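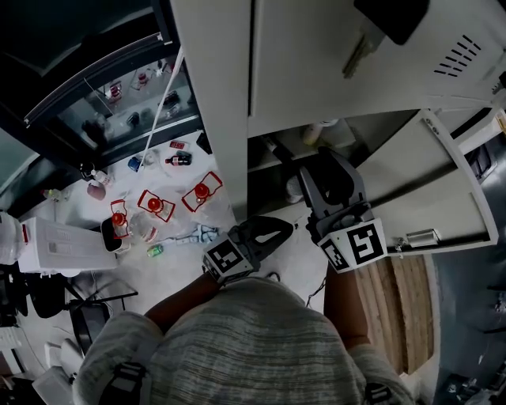
Overhead view from the bench and cabinet task, with one gripper in each hand and a marker cube at the base of each.

Huvenville Bench Grippers: handheld two-finger comparison set

Version 2, July release

Summary

This set holds paired recordings made with two versions of a handheld two-finger gripper in a working chemistry lab. The operator holds one gripper in each hand and moves bottles, flasks and small containers between a bench and a cabinet. The aim is to compare finger designs before either one is mounted on an arm. There is no robot arm data in this release.

The two finger designs are called Heffernan and Brunex throughout the files. Heffernan fingers are stiff with a flat inner pad. Brunex fingers flex at the tip and have a ribbed pad. Both fit the same body, so a change of fingers does not change the grip or the marker mount.

What is included

400 episodes in total
200 with Heffernan fingers on both hands
200 with Brunex fingers on both hands
Overhead color video for every episode
Pose tracks for the left and right gripper
Finger opening for each hand, as a value from 0 (closed) to 1 (open)
One text label per episode giving the task and the result

Mixed pairs, with a different design on each hand, were tried and left out. Operators kept favoring one hand and the results were hard to read.

Tasks

Shelf place: take a bottle from the bench and set it on the lower cabinet shelf.
Shelf fetch: the same in reverse. The bottle may start upright or on its side.
Flask shift: move a capped flask from one spot on the bench to another without tipping it.
Door and place: open the lower cabinet door by its latch with one gripper, then place an object with the other.

Door and place is the shortest section, with 40 episodes per finger design. The other 320 episodes are split unevenly among the first three tasks. See counts.csv for the exact split.

Tracking

Gripper pose comes from the printed markers on the cubes. Each cube carries a different marker on each visible face, and the solver uses every face it can find. Two faces give a steadier result than one, mostly in rotation around the vertical axis. When only one face is found, the frame is kept and the field n_faces is set to 1.

Tracking drops out most often when a hand goes deep into the cabinet. Gaps shorter than 80 milliseconds are filled by linear interpolation and flagged. Longer gaps are left empty. Please do not fill them with the last known pose – version 1 did this and it made slow reaches look like stops.

Results so far

Brunex fingers did better on bottles lying on their side. Heffernan fingers did better on the door latch, where the Brunex tips tended to bend and slip off. We saw no clear difference on flask shift. These are operator results, and we have not checked whether they carry over to an arm.

Known problems

Left and right were swapped in a few version 1 files. This is fixed, but old checksums will not match.
The bench layout changes between sessions. Do not treat object positions as fixed.
Finger opening reads slightly high on the left gripper at full close. Subtract the offset in calib.json.
Clear glass is hard to segment, and no masks are provided for it.

Loading

Files can be read with the Trunatell loader or any reader that handles MP4 and CSV. Time stamps are in seconds from the start of each episode. Positions are in meters, in the overhead camera coordinate system. Split by session when training, as neighboring episodes share the same bench layout.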